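Sorting snacks before lunch: a morning with the two-armed bench at Saninik

January 11, 2023

I'd been told to wear old shoes to the Saninik workshop, and I'm glad I listened, as I spent most of my visit kneeling on concrete looking at cables. Carine is the name of the bench, by the way (all the machines here get one), and she has two black arms, one each side of a butcher-block table, and a job sorting wrapped snack bars into trays.

It sounds easy! But before she picks up a single bar there's the morning setup, and I was allowed to help. You start with the bolts on the black frame, working round with a hex key. Then come the cables. Each arm needs enough slack to reach the middle of the table and not so much that a loop can snag, so you swing the arm by hand, slowly, and watch what the cable does. I got the left one wrong twice.

After that the trays go down, plus the round black mat, and you scatter the bars about. Not too neatly, I was told. Mine were far too neat.

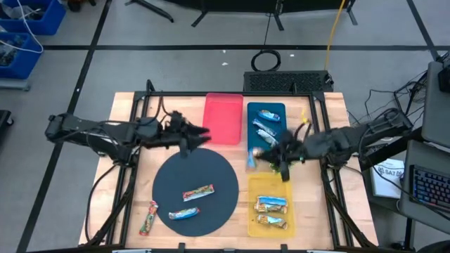 WORKSHOP VISITS

The wrappers are the awkward bit. They're shiny and crinkly, and a bar lying flat in a tray gives the fingers very little to get hold of. So every 600 picks the gripper pads come off for a wipe and a look, and at 200 you check the screws behind them. The pads are made by a small firm called Bednárik and arrive in packs of 14, which seemed a lot to me until I saw the box of worn ones.

Swapping a pair takes 5 minutes if you know what you're doing. I didn't, so it took me most of a mug of tea, and I dropped a screw that we found under my knee.

Then you bring each arm back to its start position, run it slowly over the trays and listen. A dry joint has a sort of tick to it, apparently. I nodded as if I could hear it.

Next month the same setup goes in at the Jandton site, with longer rails and, I'm promised, a kneeling mat.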